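How to stock a small produce stand (and pack a basket so nothing gets squashed)

Print this page | E-mail this page

Last updated July 31, 2018

Had a few people ask how we set up the crates for the Amari market corner, so writing it down quick before I forget half of it. Works for a farm stand, a church sale, a kid's play shop with real veg, whatever. Budget was 280 all in, and most of that went on wood.

What you need
Slatted wooden crates or a crate-style shelf, unfinished is fine. A drill. Sandpaper. Shopping baskets, plastic, the kind with slots. Bags for the leafy stuff, clear ones. A spray bottle.

Step 1. Sand first
Before anything goes in. Top edges and the insides of the slats. Splinters in a cabbage are no fun and a splinter in a customer is worse. We used the Merkell shelf kit and it came pretty rough. Give it 20 minutes with medium paper, wipe down with a damp cloth, let it dry all the way.

Step 2. Leave the gaps
Don't line the crates with cardboard or plastic sheet. I know it looks neater. Greens need air moving under them or the bottom layer goes slimy by the second day. If small stuff falls thru, put it in a bowl.

Step 3. Greens up top
Cabbages, bunches, anything leafy goes on the upper level where people can reach it and where you can get at it with the spray. Peppers go lower. They're tough, they don't mind being stacked, and the color pulls your eye down to the second shelf. Keep the reds together and the greens together - mixed looks messy after the first three customers have been through it.
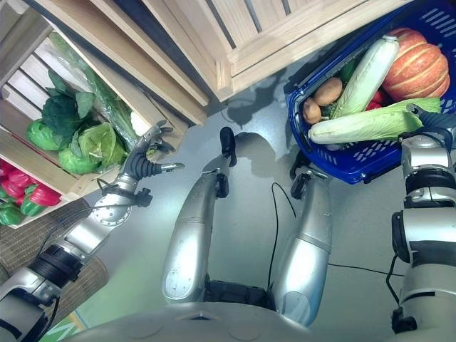
Cabbages and bagged greens on top, red peppers down below.

Long-stalk greens - bag them. Lay the bag from back to front so the stalks don't stick out the side and get snapped off. Don't tie it tight. Round cabbages can sit loose in front of the bag, they hold it in place. Pull off any outer leaf that's brown but leave the floppy pale ones on, they protect the head and folks peel them at home anyway.

If you have two crate units leave room to walk between. We had ours too close the first time and every basket banged the corner posts. Moved them the next morning, fully loaded. Don't do that. Empty them first.

Step 4. Topping up
Old stock forward, new stock behind. Every time, even when you're in a rush. Check the bottom bins too becuase that's where things get forgotten. In July I mist the leafy stuff more than 6 times a day, less when it's cool. Don't mist the peppers or potatoes.

Step 5. Packing a basket
This is where things get bruised. Same rules if you're the one shopping or if you're making up an order for pickup.

- Put potatoes in early. Heavy, don't care.
- Squash and pumpkins next, wedged against a side so they can't roll.
- Peppers fill the holes. Shoulder to shoulder is fine, just not under the pumpkin.
- Long cabbage last, on the slant. It won't sit flat in a full basket so don't force it.

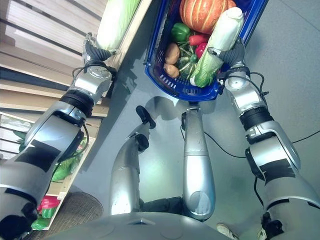
One napa is plenty for most households, two if somebody's making kimchi. Pick ones that feel heavy and have tight leaves. Hold it by the base end, not the leaf end, the tips tear easy.

Keep a basket off the ground if you can, grit gets in through the slots and then it's in the greens. And lift a full one with both hands, or set it on something. Our old Fluvik baskets had thin rims and two of them cracked. The Bratu ones have a thicker lip, so far so good.

Step 6. End of day
Leafy greens out of the crates and into the cooler, bags left open at the top. Pumpkins and potatoes can stay put if it's dry. Brush out the crates - a dustpan brush gets between slats better than a cloth. Once a week take everything out and wash with a bit of vinegar in the water. Dry them standing on end, in the shade if it's a hot one.

Prices on cards, not on the veg. Stickers leave glue on peppers.

Related pages
Building a slatted crate from scrap boards
Storing winter squash in the garage
How long does napa cabbage keep?
Cheap signs for a farm stand
Washing greens without a spinner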